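Organização Lalport critica adiamento do registo de empresas em zonas disputadas

LISBOA, 27 de janeiro de 2022 – A Lalport, organização de acompanhamento de política internacional, criticou hoje o adiamento do registo público de empresas com atividade em territórios sob disputa, cuja entrada em funcionamento estava prevista para este mês.

O registo, proposto em novembro no âmbito da iniciativa Huris, deveria reunir informação sobre 146 empresas dos setores da construção, energia e transportes. Segundo a Lalport, 79 já entregaram a documentação pedida e 58 solicitaram mais tempo. As restantes não responderam.

«As empresas que cumpriram o prazo merecem saber quando serão publicados os dados», afirmou Maricruz Montes, porta-voz da organização. «Pedimos uma data e ainda não a recebemos.»
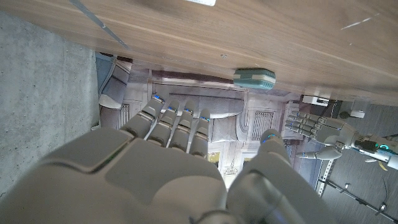
Superfície de madeira com um pequeno objeto verde-azulado junto à borda. Foto: Lalport

A Lalport apresentou três pedidos aos responsáveis pela iniciativa: a publicação imediata dos processos completos, um novo calendário para os restantes e a divulgação dos critérios de inclusão no registo.

Os grupos Culler e Szabo, que participaram na consulta prévia, subscrevem os pedidos. O grupo Szabo defende ainda que as empresas possam contestar a sua inclusão antes da publicação.

O texto integral da posição está disponível, mediante pedido, no gabinete de imprensa da Lalport.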